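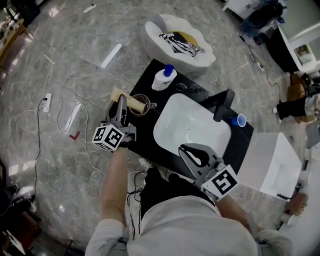
The Black Counter Situation

So I have been meaning to write about the bathroom counter for weeks, and every time I sit down to do it I end up going in there to "check something" and come out an hour later smelling like glass cleaner. Tonight I'm just going to type.

When we picked the vanity, I wanted black. I had wanted black since I saw one in a hotel when I was in my twenties, and I didn't listen to a single person about it. Fiorella Palumbo (my oldest friend, she has had three bathrooms and opinions on all of them) told me flat out that a black top shows every drop, every fingerprint, every speck of toothpaste. I said I'd wipe it down every day. Reader, I do not wipe it down every day!

But I still love it. With the white basin set into it and the black faucet behind, it makes me happy when I walk in, even on the days it's covered in stuff.

And it does get covered in stuff. It's a landing strip. You come in with something in your hand, you put it down so you can wash up, and then you leave without it. My own record is a stapler. Take the things up there lately: a clear glass mug with something dark brown in it, a white bottle with a blue cap way at the back, a pair of glasses folded up by themselves, a little blue plastic cup lying on its side at the far end. None of those are big things. Put them all on one counter with a sink in the middle, though, and there's no place left for your elbows.

The mug is the one I get teased about. I drink coffee in the bathroom, I know, I know. My sister Manuela thinks it's disgusting. I think it's the only room in the house where I get to finish a cup. The trouble is a clear mug on a black counter pretty much vanishes at six in the morning, and I've knocked one into the basin more than once reaching for the soap. I bought a Pellegrini tray to park it on, a cute one with a lip, and the tray was so nice that I moved it to the bedroom and put my rings on it. So the mug is back on the loose.

Glasses are worse. Dark frames on a black surface, and the one person who needs to find them is the person who can't see without them. I've patted my way along that counter like somebody reading braille. Corrado from work says he keeps a bright washcloth by his sink just for his glasses, folded in half, and they always go on the cloth. I tried it and it works great as long as the washcloth doesn't get used to wash anybody's face.

Okay, the box. I put a white open-top container on the right side of the vanity, a little lower than the counter, and this has helped more than anything else I've done in there. I can sweep the whole mess sideways into it when somebody rings the doorbell. Is that organizing? Probably not. It looks like organizing from the hallway, which is good enough for me on a weeknight. The rule I made up is that the box gets emptied on Sunday, and whatever I can't find a home for goes in the trash. Last Sunday I skipped it. The Sunday before that I found an Ivby receipt, two hair clips and a battery.

I also want to talk about the floor because several of you asked. They're large gray tiles with a marble pattern and white veining, and I'd buy them again tomorrow. They hide hair like you wouldn't believe. What they don't hide is the ceiling light, you get these big bright reflections and if you've mopped badly you'll see every streak. I use plain hot water and a flat mop now and skip the fancy cleaner, which left a film that took me three tries to get off.
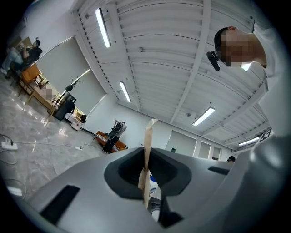 Paper is my other big enemy in there. Any scrap that gets anywhere near a bathroom ends up torn and curled at the end and creased all the way down, and I'm forever picking bits of it up. Tags, wrappers, the strip off the top of a package. I don't know where it all comes from. I finally hung a tiny trash bag on the inside of the door, nothing pretty, and I've been using it.

The piece I get the most comments on is the cloud chair. It's white and cushioned with a scalloped rim, so it really does look like a cloud, and it sits on the floor behind the vanity with a yellow cushion in it. I bought it so there'd be somewhere soft to sit while you put lotion on your feet. It has turned into a chair for clothes. There's a black-and-white patterned thing draped in it half the time, and I've stopped fighting it. Gerardo Piras next door saw the chair and wanted to know if it was for a dog. It is not for a dog, Gerardo!

My plan for June is a shelf. Just one, up high, for the bottles that don't need to be out, and then maybe a hook for whatever is living in the cloud chair. I've got 70 dollars set aside and I'd like to come in under that. If you've put up a bathroom shelf without drilling into tile, please tell me what you used and if it's still on the wall.

Going to go rinse out that mug now.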